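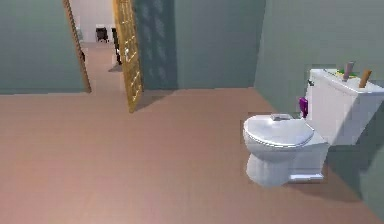
Bathroom with gray-green walls and a pinkish-brown floor. Computer rendering.

Hindu families in Brakbridge get their own place for prayer

The Hindu association of Brakbridge will move in November to the former Alvarado printing house on Plelley Street. The town council gave its permission at its last meeting, after a discussion of three hours. Until now the members have met in the sports hall of a school in Wirnora, where they must bring the altar and the carpets with them every time and take everything away again by 9 p.m.

"My daughter thinks that a temple is something you carry in a van," said Vivek Bajpai, who leads the association. He came to Brakbridge as a young engineer, when the nearest temple was four hours away by train. At that time the families prayed in living rooms, and for the big festivals they rented whatever they could find. One year it was a dance school, another year the upper floor of a furniture store.

The association has 800 members today, most of them from northern India and Nepal, and a smaller group from Mauritius. Many work in the hospital or in the greenhouses outside the town. For those who finish work late, Wirnora was always difficult to reach, as the last bus back leaves before the evening prayer is over. Plelley Street is a short walk from the train station.

The building has been closed since the printing company moved out. The big hall on the ground floor will be used for prayer, and the old paper store will become a kitchen where free meals are cooked on festival days. Upstairs there will be two classrooms for Hindi and Nepali lessons. The association signed a lease for four years, with the right to buy the building later. Mr. Bajpai did not want to tell the price of the rent.

Not all the neighbors were happy in the beginning. Fredy Rengifo, who has a bicycle repair shop on the opposite side of the street, told the council that parking was already bad and that he was afraid of noise in the evening. He repeated this after the meeting, but with softer words. "I went to see them, they gave me food and they showed me the plan," he said. "I still want to see where the cars will go."

The permission comes with some conditions. Music with drums must stop at 10 p.m., and for large festivals the association has to inform the street two weeks before. Visitors who come by car should use the parking lot behind the station. Councilor Sólveig Frandsen, who voted yes, said that the same rules are used for the other houses of worship in the center. Two councilors voted against. They wanted to keep the building for small businesses.

Other religious groups in the town have followed the matter with interest. Munther Kassab from the Arabic-speaking Orthodox parish said that his community also spent years as a guest in other people's rooms. The parish has offered to lend chairs for the opening, and also a big coffee machine – "it is old, but it makes coffee for everybody," he said.

Before the move there is still much work to do. The roof above the paper store lets the rain in, and the heating must be checked. Members are doing the painting and cleaning themselves in the evenings. The stone figures for the altar were ordered from Rajasthan in the spring and are now waiting in a customs warehouse, where some papers were missing. Mr. Bajpai hopes to have them in time. If not, the association will use the old altar from Wirnora for the first weeks.

Lizeth Bedoya, who teaches at the school in Wirnora and opened the sports hall for the group on many evenings, is invited to the first prayer as a guest of honor. The hours which become free in the hall will go to the handball club. She said that she will miss the smell of the incense, although the gym teachers probably will not.

The new prayer hall will be open to all visitors on the opening day from 11 a.m. Shoes are left at the entrance. The date will be published on the notice board at the town hall.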